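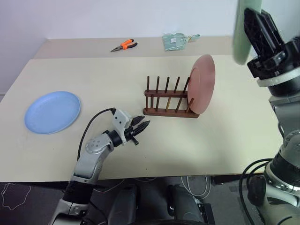
Plate and rack task on the two-arm bench, ridged fingers fitted.

Gripper trials: your questions answered
Gopinath Devadiga, Wukum workshop
Updated February 2020

We get a lovely amount of mail about the gripper trials, and a fair bit of it asks the same things in different colours of ink, so to speak. I've gathered up the ones that come in most often and tried to answer them properly. If yours is missing, leave a comment at the bottom and I'll get to it when the bench is quiet.

What are you comparing?

Two sets of fingers on the same pair of arms. The first is the Prendness set, which is narrow and pointed with ridges along the gripping faces. The second is the Murthy set, a broad flat pad with a soft rubber skin. Everything else stays put as far as we can manage it: same arms, same controller, same table, same operator (me, mostly, with a cup of tea parked well out of reach of the elbows).

Why plates and a dish rack?

Plates are wonderful for showing up a bad gripper! A plate lying flat gives you only a raised rim to get hold of, and once you have it you must turn it on edge and find the gap between the pegs without knocking the whole rack sideways. Our rack is dark brown wood with upright pegs, and I'm fond of it, because wood shows every scuff and I can see afterwards where the fingers have been touching down.

How many attempts have you done?

So far 204 with the ridged fingers and 185 with the flat pads. I would have liked the numbers to match, but we lost an afternoon to a worn cable on the Murthy side and I haven't made it up yet.

And how did they go?

The ridged set put the plate in the rack, standing and let go cleanly, 141 times. I'm holding off on the flat pad figure until I've caught up on the missing attempts, as it doesn't seem fair to print one beside the other just yet. My feeling, for what a feeling is worth, is that the pointed tips are better at getting under a rim and the pads are better at hanging on during the turn.

Do the pointed fingers scratch the plates?

They can if you come down too hard. We lowered the closing force in November and the marks on the glaze mostly stopped. If you are trying this at home or at school, start with the force much lower than you think you need and creep up, and use plates you bought second-hand.

What about the dustpan and the pliers?

Those are for the next round. A dustpan has a short handle that a gripper can wrap nicely, so it's a friendly object, and pliers are an unfriendly one - heavy at the jaw end, with two handles that want to slide past one another. We'd like to know whether a finger set that does well on plates falls apart on hand tools.

Which controller do you use?

A Clastotix, the older one with the grey front panel. It's slower to start than I'd like, but it holds its settings overnight, and that has saved me a great deal of grumbling. Before each session I run both arms through 4 warm-up moves and check the wrists come back to the same spot.

Does the colour of the plate matter?

To the fingers, no. To the cameras, yes, a little. The light-blue plate and the terracotta-pink one both stand out well enough from our beige tabletop, but a white plate gave us trouble finding the rim. I'd pick something with a bit of colour to begin with.

Can I borrow the finger sets?

The Prendness ones, yes, once the catch-up attempts are finished. Please bring them back with their screws.

Comments (3)

tabletop_tess: Did you try tape over the ridges? We did that on ours and it helped with glazed bowls, though it peels after a while.

Gopinath Devadiga: Not yet, Tess, but I have a roll in the drawer and will give it a go. Thank you!

marlow88: Would love to see the pliers round. Our gripper drops them jaw first every single time.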